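Search this wiki Go Advanced search

Fivo (task planner)

Fivo is an open-source task planner for robot arms that work with household appliances. It sits between a perception module, which reports what the wrist camera sees, and a motion controller, which moves the arm. Its job is to pick the next action and check that the action had the expected result.

The project was started by Perihan Bozkurt and Samran Phetsri at the Pludcombe robotics lab. The first public release came out in June and supported two appliances, a microwave oven and an electric kettle.

Design

Each appliance is described in a short text file called a card. A card lists the parts of the appliance, the states each part can be in, and the actions that move it from one state to another. A door, for example, can be open, closed or unknown. The planner treats "unknown" as a real state and will ask for another camera view before it acts on it.

Plans are made with a plain forward search. Most kitchen tasks need 13 steps or fewer, so the search is fast enough to run again after every action. If the door was expected to be closed and the camera still reports it open, the old plan is dropped and a new one is made from the current state.

Reading control panels

Panel reading was added by Shota Kubo in version 3. The module finds printed labels, groups them by button and matches the text against the card. It handles Chinese and English labels. Buttons that carry two functions are stored as two targets, left and right, with a press point for each. On the microwave panel used in the documentation, the orange button is marked 暂停/取消 (pause/cancel) on the left and 确定/开始 (confirm/start) on the right, so a press on the wrong half would have a very different effect.

The display is read separately from the labels. With a single "0" showing and the door open, the card for this oven gives the state as idle, and the planner will not send a start command.

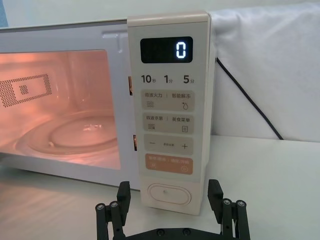

Known limits

Glare on glass doors can cause the door state to flip between readings. The usual fix is to require six matching readings in a row - this slows each check by roughly a second. Fivo also has no model of force, so a stiff release button has to be handled by the controller.

Related software

Koltutano, a card editor by Ilgın Karakaya, can export files in the Fivo format. El Ouafi is a simulator often used to test cards before they are run on an arm.

Last updated 2019-03-30

Comments

Tarık Başaran: The link to the kettle card is dead. Does anyone have a copy?

gantry_p: It moved to the "cards/old" folder. Still loads fine for me.

mwells: Could the article say how split buttons work when the labels are stacked vertically? I had to write my own rule for that.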